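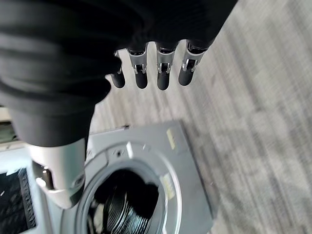

From: Philomena Gbeho
To: laundry-room list
Date: 10/12/18
Subject: Re: moving the washing machine

Hi all, and thanks Buppha for getting the ball rolling on this one! I've put your message in below so everybody has it in one place, and my answers are in between.

On Tuesday evening Buppha Nilsuwan wrote:

> I've finally got a price from Prasertsri for moving the washer to the other wall. They want 400 for the plumbing and say the new floor will be fine underneath it as long as we put something under the feet.

I think 400 is fair. I rang Pradeck as well, just to be nosy, and they wanted 800 and couldn't come until May, so that was a short phone call. One thing to check with Prasertsri is whether the price includes capping off the old pipes, as last time I had plumbing done (my own kitchen, years ago, still cross) it was extra and I only found out when the bill came.

As for the feet, I'd go for the thick rubber pads and not the thin felt ones. I had felt under mine at home and it went to mush the first time the hose dripped. The grey wood-look floor is lovely and I'd hate to see four dents in it before we've had it a year. Get the machine level before anybody runs a spin, please – mine at home wandered a good way across the kitchen one Sunday while I was on the phone to my sister.

> Do we want to put it up on a plinth while we're at it? I find it a long way down for my back, and it's a front loader so it would be easy enough to raise.

Yes and no! I'd love it higher for getting sheets out, but then we lose the top as a place to sort things, and I do like a flat surface for pairing socks. My neighbour has hers on a plinth and now she can't reach the powder drawer without going on tiptoe. Could we try a low stool first? There's a Kivberg one in my hall that I never sit on and you're welcome to it. If your back still grumbles after a month of that, I'll happily change my vote.

> Last thing, the door seal smells again. I wiped it on Monday and it was horrible in the fold at the bottom.

Oh, that fold. Pull it right back with your fingers and go round with an old flannel and some white vinegar, then leave the door ajar overnight. I also run mine empty on the hottest setting every few weeks. And people, please, less powder! Two level scoops is plenty, even for towels. Half the muck in there is soap that never rinsed away.

While I remember, the filter behind the little flap at the bottom wants doing before the move as well. Have a baking tray and a towel ready, because more water comes out than you'd think. I found a hair grip and 5 pence in ours last time and I have kept the 5 pence.

I've still got those Uline boxes in the cupboard if anybody wants one for the pegs, cloths and odd bottles while the plumber's in. Take what you like, just leave me the big one, it's got my winter curtains in it.

Buppha, will you ring Prasertsri back about the capping, or shall I? I'm home most mornings next week.

Philomena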